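Questions we keep getting about the Clastley respite changes. Quick answers, will tidy later.

**Is the short breaks service closing?**

No. Moving. The Clastley house shuts in December and the four beds go to Drorkholm.

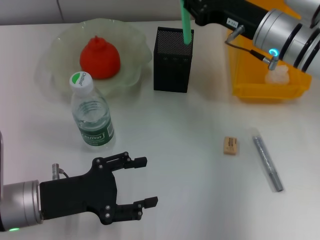 Same staff, same phone number. Booked stays carry over, you dont need to rebook.

**Who decides how many nights we get?**

Your social worker, after the carer's assessment. Most families get 20 a year. If yours is more than 2 years old ask for a new one now, there's a queue.

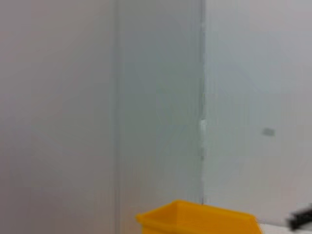
## Money and transport

**Will we pay more?**

Not for the stay itself. Council still covers it if you're assessed as eligible.

**How do we get there?**

Minibus from Clastley, morning and late afternoon. Wheelchair spaces need booking, ring Mireille Coste in the office. Times not fixed yet.
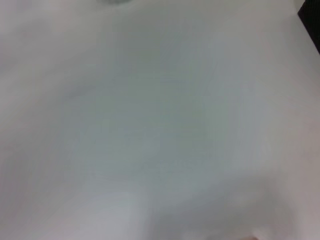

Gwilym Foulkes wrote in to say the afternoon run is too early for anyone coming from college, and could it wait untill five. We've passed that on. Answer goes here when we have one.

**Can I still object?**

Yes, in writing, to Stepan Yatsenko. The consultation had 1,066 replies but late ones are being read.

Updated November 9, 2022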